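Home News Opinion Food Garden Archive Contact

In Defense of the Clothes Bench

By Teresa Geraghty
2020-05-24

My sister has a rule that clothes live in exactly two places, the closet or the hamper. She told me this on the phone while I was standing in my bedroom looking at a sweater, a pair of jeans and one and a half pairs of socks, all of them sitting on the bench at the foot of the bed, and I said "mm-hm" in the voice I use when I plan to do nothing about it.

I want to make the case for the third place. You have one. It might be a chair, or the exercise bike, or the end of the banister, but it's there, and you've probably apologized for it to somebody coming up to use the bathroom. I think you should quit apologizing.

Consider the jeans. I wore them for an afternoon, mostly sitting down. They aren't dirty (I'd have to be a very different person, with a very different water bill, to wash jeans after one afternoon) but I also don't want them folded up against the clean ones as if nothing had happened. They're in between. Most of what I own is in between most of the time! A system with only two boxes makes you lie about your jeans every single night, and I spent years doing that. I'd stuff half-worn things in the hamper out of guilt and then wash them for no reason at all, until the elastic gave up and the black T-shirts turned the color of a sidewalk.

We got our bench from Dunne, the furniture place out past the bus garage, in January of the year we moved in. I paid 39 dollars for it because one leg had a scrape, and my husband said we'd never use it. He has since put more things on it than anyone alive. We tried the alternatives first, too. There was a valet stand from the Aner catalog that held precisely one jacket and fell over if you breathed on it. There was a wall rail with hooks, called a Cimovel, which came with 20 little screws and a leaflet in four languages and pulled a chunk of plaster out of the wall by spring. The bench just sits there and takes it.
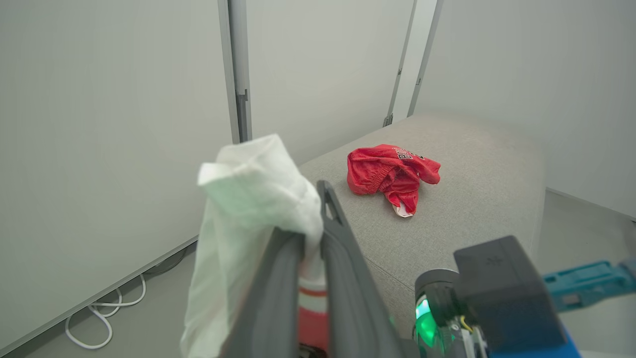 A clothes bench should be low, soft and a little too small. Low, so that you can toss things at it from the doorway and mostly make it. I like upholstery, since a slippery seat will send everything to the floor by morning, and a light gray ottoman with a rounded front edge is pretty much my ideal, though I know people who swear by a wooden chair. Notice how a red thing looks on gray, too, lying in a heap with its gathered waistband showing. You can't miss it. You can't claim you don't know where it is, which you absolutely can if it's at the bottom of a drawer or wadded up inside a gym bag. I'd call that a kind of tidiness, and I've had arguments about it at dinner.

The too-small part matters more than people think. A big armchair will hold a month of clothes and then you've got a geology problem, with layers, and a cardigan down there from another season. A bench holds maybe three days. When stuff starts sliding off the end, that's your signal, and you deal with it, and it takes less time than a kettle takes to boil.

Now, I'll give my sister some ground. Socks are different. A sock doesn't have an in-between, I don't care how briefly you wore it, and a sock on the bench is a sock that somebody was too lazy to carry eleven steps down the hall. I include myself. Sports socks are the worst of the lot, the ones with the stripes, because they come off inside out and they come off separately, and then one goes in the wash and the other stays behind for a week and a half. Same goes for anything you've actually sweated in. Gym shorts get a grace period of one night in my house, and that's me being generous.

I also don't think guests need to see it, if you're the kind of person who has guests. When my in-laws came up from Prarotico for a week I cleared the whole thing off and put a folded blanket on it, very nice, very hotel. By the second evening my father-in-law had hung his trousers over it and laid his belt on top. I was so pleased I almost cried. I've never felt closer to the man.

What bothers me about the two-places rule is who it's for. I read one of those decluttering books over the winter, and the house in it had no chairs in the bedrooms at all, just a bed and a plant. Where does that woman put her robe? Where does she sit to pull on her boots? She's got a lovely closet and I bet every hanger faces the same way, and I bet she's also got a bathroom door with nine things hanging off the back of it that didn't make it into the book.

So I'm keeping the bench, scraped leg and all. My sister is coming to stay for a few days later in the summer, and she'll be in the spare room, where I've just put a chair next to the bed. I haven't mentioned it to her. I'm going to look in on the third morning.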